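Last updated: October 10, 2021

Gremendale Study Room – Progress Report to the Kelimer Fund
For the attention of Lajos Hajdu

You asked for a plain account of where the money has gone since July and whether it is doing what the application said it would do. The first part is easy. The second part I am less sure about than the application was, and I wrote a good deal of the application, so please read this as a correction as much as a report.

Spending to date

The furniture came in under the quote. We bought 10 tables from Ruotsalainen, and after the discount for picking them up ourselves the bill left $1296 unspent. I would like permission to hold that money until the end of the winter term and not put it into more supplies now, for reasons further down. Nothing has been moved between budget lines. The supplies line paid for pencil cases, pens, pencils, erasers, rulers and correction tape, all bought in bulk, and there is a carton of each still sealed in the hall closet.

The lamps are not here. Skuveck has changed the delivery date again and the latest email doesn't give a new one. We haven't paid the balance. If there is still no date by the time you read this, I would rather cancel and buy something ordinary from the hardware store, even if it doesn't match the photograph in the application.

What was promised

The application made three claims. People who come to the study room in the evening would have a proper surface to write on. They would find what they need to write with already there. And because of those two things they would stay longer and finish more of what they came in to do, which is mostly workbook pages for the evening classes, forms, and letters.

The first has happened. The second has happened on some evenings. For the third I have no evidence I would want to defend in front of your board, and I don't think the people who tell me otherwise have any either. It feels busier. It also got darker earlier, and the library cut its Thursday hours.

The tables

They are a good size and steady. The old folding ones rocked when anyone erased hard, and if two people shared one you could feel the other person's handwriting. The rounded corners were my one demand, after a winter of watching people catch a hip on the old ones in the narrow part of the room by the radiator.

My doubts are about the finish. A pale top looks clean and makes the room brighter, which everyone commented on in the first week. It also shows every mark. We already have small scuffs, and at least one thin dark scratch that hasn't come out with a damp cloth or with the paste cleaner Ruotsalainen recommends. I asked them about it and was told this is normal wear. Maybe it is. The tables are months old, though, and the leaflet that came with them talks about a surface for daily school use. I have written back to ask what they consider daily.

I tried desk pads on two of the tables to see if they would help. People pushed them to one side. They slide, they curl at the edge, and a sheet of paper half on and half off a pad is worse to write on than bare wood. I don't plan to buy more. A coat of something harder over the existing finish has been suggested, and I have asked for a price, but I would want to see it on one table first. Any strong coating is likely to make the shine worse.

The shine is a small problem of its own. Under the present ceiling lights, parts of the tabletops throw the light back at you, and a few of the older users move their chairs to get away from it. That may settle itself when we have lamps and can turn off the row over the middle of the room. It's one more thing waiting on Skuveck.

The supplies

The idea was a filled pencil case at every place. You sit down, you open the case, it has what you need, and at the end it all goes back in. I liked this idea on paper. In the room it has been mixed.

The cases themselves are fine. We chose a long rounded shape with a zipper along the top, and white on the outside so that a stray one would be easy to spot on a chair or the floor. White was a mistake in the sense that it picks up pencil lead from everybody's hands, but they wipe down well enough and I haven't had to throw one out. The zippers hold. People do tend to leave them half open, and then the pens go.

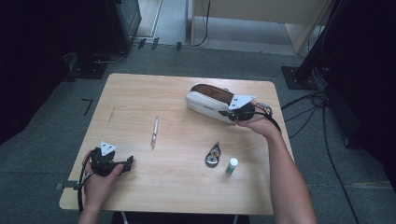
Table with a white pencil case, a pen and the correction tape.

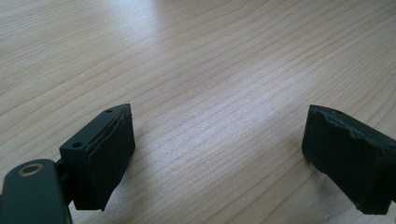 The pens are the weak part of the plan. They walk out. I don't think anyone is stealing in the sense your form means when it asks about losses; they write with a pen all evening, clip it to a shirt pocket and go home. The clip is probably what does it. We bought decent ones on the theory that a cheap pen tells people what you think of them, and I still believe that, but a decent pen is also one you would like to keep. I have moved to refilling the cases from a tin at the desk at closing time, and the person locking up is supposed to check each case as it comes back. On Mondays and Wednesdays this gets done. On other evenings it depends on who is closing and how late it is.

Correction tape was the item I argued against. I thought it was a luxury and that it would jam. It is the thing people thank us for. Anyone filling in a government form in ink in a second language would sooner fix a line than ask for a new form, and the tape lets them do it without drawing attention. It does jam, as I said it would, usually when someone presses too hard or drags it backward, but a pencil through the hub takes up the slack and it goes again. I have shown that to enough people that they now show each other. The see-through body helps here, as you can tell at a glance whether the thing is stuck or used up. If any item gets reordered before spring it should be this one.

The rulers and erasers are hardly touched. We bought too many of both, mostly on my say-so.

How we tried to measure it

You will remember that Kelimer's guidance suggested a short exit slip: what did you come in to do, did you finish it, did the room help. We printed 400 of them. About a quarter came back with anything on them, and of those, nearly all were ticked "yes" straight down the column, including several where the first question was left blank, so that we have a person who finished something but we don't know what.

I don't want to send you a chart made out of that. It would look very good and it would be worth nothing. People are polite, they are being asked by the person who just handed them a pencil case, and it is nine at night. One woman wrote "it is warm," and I would give that more weight than the rest of the pile.

What I would trust more is the workbook pages themselves. The evening teachers already see who has done them and who hasn't. I have asked whether we could have, with no names, a simple before-and-after of pages handed in for the students who use the room. Two of the teachers have agreed, one wants to think about it, and the office would like something in writing from us about privacy, which I have drafted. Even if the result is good I would be careful with it. The students who come to a study room on a wet evening are the ones who were going to do the pages anyway. I don't know how to get around that with a project this size, and I would be suspicious of anyone who said they did.

What I would change

I would drop the case at every place. It looks generous when the room is set up and nobody is in it. Once people arrive it gets in the way, and some regulars bring their own things and end up moving ours onto the next table. What seems to work better is a shelf by the door: take a case if you want one, bring it back when you leave. We will try this from next week on the window side only, leave the other side as it is, and compare what is missing at closing.

I would also spend less time on how the room looks. That includes the matching lamps. Some of our early decisions were made with a site visit in mind, and I include my own. If you do visit, please come unannounced on a Tuesday, which is our untidiest evening and the most honest one.

Requests

Permission to hold the unspent furniture money, as above.

Permission to cancel the Skuveck order if no firm date is given, and to use the same budget line for plain lamps bought locally.

An agreement that the exit slips can be dropped from the final report and replaced with the teachers' page counts, if the school office clears it, with my reservations printed beside them.

I would also be glad of the name of any other group you fund that has tried a shelf or a lending box for supplies. The Gremendale sewing room has offered its experience with scissors, which was bad.

The receipts are in the usual folder. The one from the pickup truck rental is faded and I have written the amount on the back and signed it.

Recent items
Study room: fall opening hours
Folding tables free to a good home
Evening classes: workbook list for the winter term
Minutes of the July room meeting
Lost property from the coat rack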